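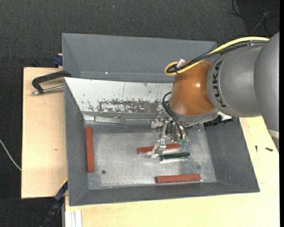

Cleaning up a sheet-metal bin with sloped sides, and whether to line the bottom

Posted by Dineo Oosthuizen in Cleaning and Small Repairs
Jul 7, 2019
Viewed 3,498 times

Hello everyone, and thank you in advance for reading all of this, I know I go on a bit.

I have a gray metal bin that I keep colored blocks in. It sits on a light-colored wooden table and the inside walls slope down toward the bottom, so whatever you put in ends up on the flat part. I love it for that. A square box with straight sides is miserable for getting things out of corners, and with this one you can get at what you want without scraping your knuckles. The blocks are red ones and dark green ones, nothing fancy, but I'm fond of them and I'd like them to stay looking decent.

The trouble is the metal. The floor of the bin has gone all mottled, with scuffs and smudges, and I can live with that part. The far wall is what bothers me. It's paler than the rest, nearly white, and it has brownish gray streaks on it and a sort of speckled residue. I've had a go with a damp cloth and dish soap. Some of it moved, some of it didn't, and I stopped there, afraid of making a shiny patch in the middle of a dull wall, which I did once to a perfectly nice filing cabinet and have regretted ever since.

So what I'd like to know is:

How do I tell if those streaks are dirt, old glue or the start of rust? They don't feel rough to me, but my fingertips aren't what they were.

Is there something stronger than dish soap that won't take the finish off or leave a smell? I don't want the blocks picking it up.

There are two small dark holes in the floor of the bin, one over on the left and one down toward the right. Should I plug them? I worry about grit and crumbs working through onto the table, but maybe they're useful for something.

And would you line the bottom? A neighbor says felt, my sister says a rubber mat, and they've both been very firm with me. The noise of a wooden block going into a metal bin is really something, even in a room with carpet. On the other hand a bare metal floor is so easy to wipe, and I'd hate to end up with a soggy piece of felt that needs washing every other week.

One more thing, sorry. A flat metal strip runs along the bottom of that same pale wall, and dust collects against it. I've been going along it with a cotton swab, and there must be a better way.

Thank you all, you were so helpful with the drawer runners last November.

Dineo

7 replies, most helpful first (3 shown)

Lindiwe Gumede

What a nice practical thing to keep blocks in! I looked after the equipment cupboard at a small preschool for years and we had metal trays and bins of every sort, so I've scrubbed a fair few of these.

Start by emptying it completely and vacuuming it with the brush attachment. I know that sounds too obvious to write down, but most of the scratching people do when they clean metal comes from rubbing the loose grit around with a wet cloth. Get the dry stuff out first. The crevice tool will do that strip along the back wall much faster than your cotton swabs, and if anything stays behind, an old toothbrush held nearly flat will bring it up. A wooden toothpick for the very corners. Please don't use a knife tip, I've seen where that leads.

For working out what the streaks are, I'd try three things on a small patch low down in a corner. First warm water with a drop of dish soap, left on under a folded cloth for 10 minutes before you wipe. A quick wipe tells you very little. Handprints and ordinary grime will soften in that time and come off on the cloth gray. If it's still there, dry the patch and try a little rubbing alcohol on a clean white rag, window open. Old tape glue and marker usually start to move with alcohol and you'll feel the rag drag a bit as it gets sticky. If the rag comes away clean both times, try a dry white cloth and rub fairly hard. Orange or reddish brown on the cloth points to rust. If there's nothing on the cloth at all, the mark may simply be in the finish, and then I would leave it be.

About the shiny patch, I've done exactly the same, to a refrigerator door that wasn't even mine. What I learned is to clean the whole panel every time, edge to edge, with the same cloth and the same pressure, in one direction. Even if the result isn't perfect it's evenly imperfect and your eye goes straight past it. So do the entire back wall, then stop and look at it the next morning in daylight before you decide to go further. Stay away from the green scouring pads and steel wool. If you find you must have something with a bit of bite, baking soda mixed to a paste, applied with your fingers and rinsed twice, is as far as I'd go. But test it first! Some coatings will dull even with that. And if the metal turns out to be bare galvanized, skip vinegar altogether, it eats at the zinc and leaves it darker than you started.

Dry it thoroughly. I can't say this enough. Go over it with a towel and then leave it to stand empty for a few hours, and put a finger or a rolled-up bit of paper towel along that strip to pull out any water sitting behind it. If you ever do get rust in there, I expect it will start at the strip or at the rims of the little holes.

The blocks themselves want hardly anything. A cloth wrung out until it's nearly dry, one block at a time, and then spread them on a towel. Don't soak wood. Colored ones in particular, check the cloth after the first red one to see if any color has come off on it.

I'd leave the floor of it bare, personally. But I'm a person who likes wiping things down, and I don't mind a clatter.

Bongani Cele

felt gets disgusting. don't use felt. I had it in a tool drawer and it held on to every bit of sawdust in the house

get a thin rubber mat and cut it to size, done. I wouldn't glue it

Oratile Buthelezi

I'd go along with nearly everything Lindiwe wrote, and I won't repeat it, but I can add something on the holes and the lining. My husband and I fixed up metal bins and shelving for a secondhand store on Mokgethi Street for a long time (it closed, sadly, and there's a place selling phone covers there now) and people brought us this sort of question every week.

Before you plug any hole in a metal bin, turn it over and have a look underneath. Sometimes small holes like that are for fixing the thing down to a bench or a stand, sometimes they're for letting water out when it's washed, and sometimes a previous owner drilled them for a reason that went with him. I can't tell you which yours are. If there's a screw or a rubber foot on the underside, you have your answer and you should leave them alone. If there's nothing there, you have a choice to make. I'd lean toward leaving them open and putting a sheet of plain paper or a thin cork mat between the bin and the table. It catches whatever comes through, it also saves the tabletop from being scratched whenever the bin gets shoved along, and you lift it out and shake it over the trash when you think of it. Light wood shows every dark rub mark from metal, as anyone who's put a toolbox on a kitchen table can tell you.

If the crumbs really do annoy you, little rubber grommets or push-in plugs from the hardware store will do it. Take a drill bit with you that just fits the hole, and you'll know the size without any arguing at the counter. Run your finger over the edge of the hole first. If it's sharp, a few turns with folded 300 grit paper will take the burr off, and then wipe on the smallest dab of clear nail varnish to cover the bright metal. I do mean small.

Now, lining. I've gone back and forth on this more than is sensible. Felt is the quietest and it does get grubby, Bongani is right about that. Rubber is easier, but some of the cheaper mats smell for weeks and a few of them can leave a mark on painted things that rest on them, so I'd be wary with colored blocks. Leave one block sitting on an offcut in a warm spot for a couple of weeks before you commit. What I ended up liking was the ribbed shelf liner that comes on a roll. The one I have is called Trilis, though I'm sure any of them would be all right. It's thin, it cuts with kitchen scissors, it takes the edge off the noise, and you can rinse it in the sink.

Make a paper template for the flat part of the floor only. Please don't try to run it up the slopes! I did that once thinking I was being thorough and it spoiled the whole point of the thing — the pieces stopped sliding and just sat there halfway up looking at me. The bare slopes are what make a bin like yours pleasant to use. Cut your liner a little smaller than the template all the way around, so the edges lie flat and don't catch under the blocks, and tuck the far edge up close to that metal strip without forcing it underneath. No glue, no tape. If it creeps about, put a dot of removable putty under each corner.

On products, someone will probably come along and recommend Tanov paste to you. I've used it and it does shift old marks, but it has a polish in it and you would get precisely the filing cabinet effect you're dreading. Keep it for saucepans.

Also, and this is only my opinion, a few streaks on the back wall of a bin that gets used every day are no disgrace.

Comments on this reply

Dineo Oosthuizen: Oh this is wonderful, thank you both so much (and thank you Bongani, I've passed your verdict on to the neighbor). I'll do the vacuum and the warm cloth first and go in the order Lindiwe gave. I hadn't thought of looking underneath at all. Shelf liner it is, I think, flat part only.

Cường Vũ: Small addition on the template, if I may. Lay the paper in and rub along the bottom crease with the side of a pencil, you get the line exactly and you don't have to measure anything. Works for drawers too.

Oratile Buthelezi: Yes, much better than my way with the tape measure. Use newspaper if it's big, though the ink gets on your hands.

Dineo Oosthuizen: Would baking parchment do? I have a great deal of it.

Cường Vũ: It should, but press hard, pencil doesn't take on it very well.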